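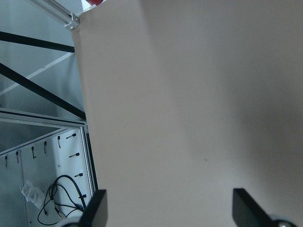

A life in curtains: the woman who lines half of Allport

The workroom is up a narrow stair above the old chemist's in Allport, and by the time I reach the top the kettle is already on. My host has been making curtains for other people's windows since she left school, and she talks the way she sews, steadily and without looking up very often.

"I never meant to do it this long," she says, moving a pile of offcuts so I can sit down. "I was only going to help my aunt out for July, while her eyes were bad. Then it was Christmas, and then I'd got my own scissors, and once you've got your own scissors you're more or less stuck!"

Her aunt's business was called Visutska, after the family, and the name is still painted on the street door (a bit flaky now, though she says the customers would be upset if she touched it up). In those days it was all heavy velvets and swagged pelmets. These days people mostly ask her for plain cloth in quiet colours, and she doesn't mind that at all.

"Plain is harder, you know. With a big pattern you can hide all sorts. If you've got a plain oatmeal or a stone and your hem's out by a whisker, that's all anyone will see from the sofa for the next twenty years."

I ask what people get wrong when they measure up at home, and she puts her needle down for this one. They measure the glass, she tells me, when they ought to measure the pole. They forget the curtain needs somewhere to go when it's open. And they are mean with the width – she would sooner sell you a cheaper cloth and plenty of it.

"I had a lady ring up wanting a pair for a bay, and she'd budgeted £100. I said, my love, that's your lining. We got there in the end with a roll-end from Ejigu, and it came to £356 with the tape and everything, and she sent me a card."

Her biggest job was the function room at the Rorkora Hotel, which took 400 metres of lining and most of a winter. She hemmed every drop by hand and would not do it again, she says, although she does still walk past of an evening to see how they're hanging.

We have a second cup, and a slice of something with ginger in it, and she shows me how to let a curtain hang for a few days before the hem goes in, so the weight of the cloth can settle. She learned that from her aunt too. The workroom closes for its summer break on 28th August, and she already has a pair waiting on the rail for when she gets back.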